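Does the Break Room Need a Second Fridge?
Mar 7, 2020
From the Hestthorpe tenants' newsletter

Every few months somebody proposes that we fix the break room by buying something. In November it was the drawer organizers, which now hold takeout menus and one battery. This time it's a second fridge. Nia Gethin has put forward a Pleka model at $223, secondhand, and 17 people have signed the sheet in favor. I haven't, and I was asked to write up why.

My problem is with the idea that we're short on space. Berwyn Bowen and I emptied the one we've got before writing this. We threw out three open jars of the same salsa, a tub of rice that no one would claim, and a bag of salad that had become a liquid. Once it was all gone there was plenty of room on the shelves for the people who eat here on a normal day. I grant you that the shelf in the door is badly designed and always has been.

Then there's the question of where a second one would stand. Nia suggests the wall where the white table is now. I like that table. It's scuffed across the middle and the marks don't come off with the spray we have (I've tried, and so has Karlijn Stevens, who used a sponge and a lot more patience). But it's the only flat surface near the fridge, and people need somewhere to put a lunch down while they dig for the mustard.
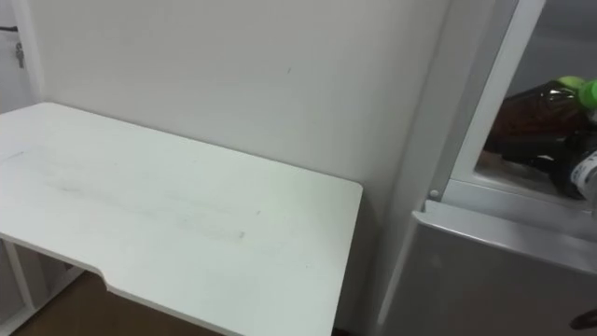

Will a weekly clear-out really stop the fridge filling up again?

It will slow it down, provided people put a name and a date on what they leave. Unlabeled food goes in the trash at the end of the week, and so does anything labeled that has started to smell.

I'm aware we've had rules before. The last set was laminated and taken down within a month, and I have no great faith in this one either. Still, a marker and a roll of tape cost less than $10, and I'd like to see them fail before we spend the rest.

Arwel Beddoe has raised the matter of the freezer, which ices up. He says a second fridge would fix that. I don't see how. It would give us two freezers to defrost, and the first one hasn't been done since Nest Howells did it with a hair dryer, which please don't do.

So the proposal is a 30-day trial with labels, then we look again. If the shelves are still jammed at the end of it, I'll sign Nia's sheet myself and help move the table. The tape and marker are on top of the microwave. Objections to me or to Nest, in writing, and not on the fridge door.

Prosser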